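Solving a Sliding Block Puzzle Without Getting Stuck

Sliding block puzzles look like a mess of random moves, but there's a lovely order hiding in them! Grab the standard 15-tile tray (four by four, with 16 spaces and one left open) and give it a good shuffle before you start.

First, finish the top row. Slide 1 and 2 into place in the usual way, then stop. The last two tiles in a row have to go in together. Park 4 in the spot where 3 belongs, bring 3 directly below it, then move the gap to the top right corner. Slide 4 right, 3 up, and the row is done. I love this step – it feels like zipping up a jacket.

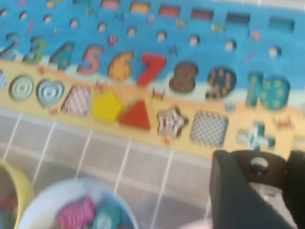 A beach-themed wooden puzzle board

Do the second row the same way. If 7 gets trapped in the corner early, pull it out at least two spaces from the row and start that pair over. It costs you a few moves, but far fewer than poking at it.

Now switch direction! Work the bottom two rows as columns, left to right. Put 13 where 9 should go, set 9 just to its right, bring the gap under 13, then drop 13 down and slide 9 left. Repeat with 14 and 10.
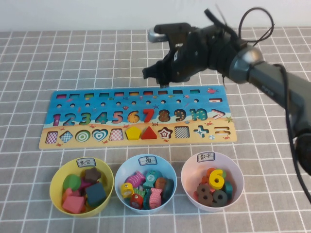 LOGIC & TRAY PUZZLES

You should be left with a two by two corner holding 11, 12, 15 and the gap. Rotate the three tiles around until they fall into order. If they never do, two tiles were swapped when the tray was put together, and you'll need to pop a pair out and switch them.

Once the steps feel natural, try counting moves. My first full solve took well over 100, and Anika Marchetti beat me with a much tidier route through the middle rows. Next up is the Nirkard tray with the long blocks – same gap tricks, a lot less elbow room!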